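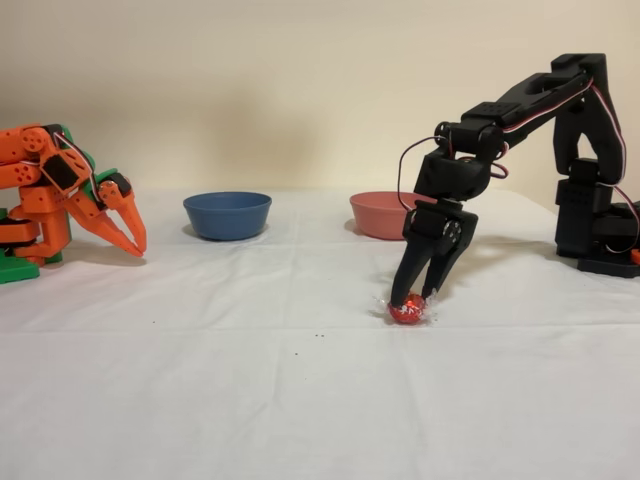

Two robot arms and two bowls on a cloth-covered table.

The Alerts That Woke the Wrong People
By Lemlem Bogale
2020-11-20

When Gadisa Zeleke joined the platform team at Hondlow, he received a laptop, a badge and a phone that rang during the night. Hondlow makes booking software for small ferry and bus operators. Its customers open early, and the first boats leave before five in the morning. If the booking service is slow at that hour, there is a line of people standing in the cold.

In his first week on call, the phone rang for disk space on a build server, for a certificate that had still a month to live, and for a queue that became long and then short again before he could find his glasses. For the one real problem of that week, a payment service that refused every card from one bank, the phone was silent. A ferry operator wrote an email.

"I was tired and I was also ashamed," Zeleke told me. "I had been awake for all the wrong things."

I have worked in operations myself, in two companies, and I recognized this feeling at once. Monitoring grows in the same way as a kitchen drawer. Each alert was put there by a person who had a reason. After an outage, somebody writes in the report that an alert must be added, and it is added. I have never read a report which said that an alert must be taken away.

The person who began to take them away at Hondlow was Chaltu Tsegaye, at that time the newest team lead. She did not ask for a new tool. She exported one month of pages into a spreadsheet and added a column with the title "What did you do?" Then she asked every engineer to fill it in for their own nights.

There were 100 pages in the sheet. In 76 of them the answer was "nothing" or a word with the same meaning. Zeleke had written "looked at it" many times. One colleague had written only "sighed."

Tsegaye then made a proposal which some people found dangerous. An alert may wake a person only if a customer is feeling something now, or will feel it before the working day begins. All other alerts go to a ticket, and the ticket is read after breakfast.

The discussion took longer than the technical work. Rochelle Trevaskis, who looks after the databases, was strongly against it. Her alerts were on replication lag, on connection counts and on memory, and she had tuned them with patience over several years. "High memory is a warning from the database," she said to me. "If you wait until the customer feels it, you are late." I think that she is partly right, and Tsegaye thinks so too. Four of the database alerts kept their right to ring at night, because for these the team could show an old incident where the early warning had saved them time.

For the rest, they moved to service level objectives. This idea is well known, but in small companies I see it more often on slides than in production. The team selected three actions which a customer does: search for a trip, pay for a ticket, and show the ticket at the gate. For each one they defined what is a good result and how fast it must come. From this they calculated an error budget, and the phone rings when the budget is being spent too quickly.

The speed of spending is the important part. If a small number of requests fail over a long time, the budget goes down slowly and a ticket is enough. If many requests fail in a few minutes, there is no time to wait. Hondlow uses a short window together with a long one, and both must agree before the phone rings. The queue that had disturbed Zeleke would not pass this test.

Not everything went well. The service for showing tickets at the gate is called Morkeveck, and it has very little traffic between midnight and four. With so few requests, one failed scan looked like a disaster in percent. It rang on two nights after each other, and Trevaskis was on call for both. The team now sends artificial requests to Morkeveck at quiet hours, so that the numbers have some weight. Banafsheh Mirzaei wrote the small program which does this, and she named it Cruickshank. I asked for the reason, and she answered that all the good names had been used.

Mirzaei also changed the text of the alerts. Before, a page said something like "threshold exceeded on node 72." Now the first line says what the customer cannot do, the second line gives the link to the dashboard, and the third line says who can help if the reader is stuck. She does not accept a new alert without these three lines. She sends it back, even to Tsegaye.

The old alerts were not deleted. They live in a folder with the name Okano, where each one has a date of review. If it has not helped anybody by this date, it is removed. Trevaskis reads the folder more often than the others, and she has brought one alert back, on slow backups.

When I spoke with Zeleke for the last time in November, he was on call again. His phone lay beside his cup, with the screen up. It had rung once that week, for payments, and he had called the bank.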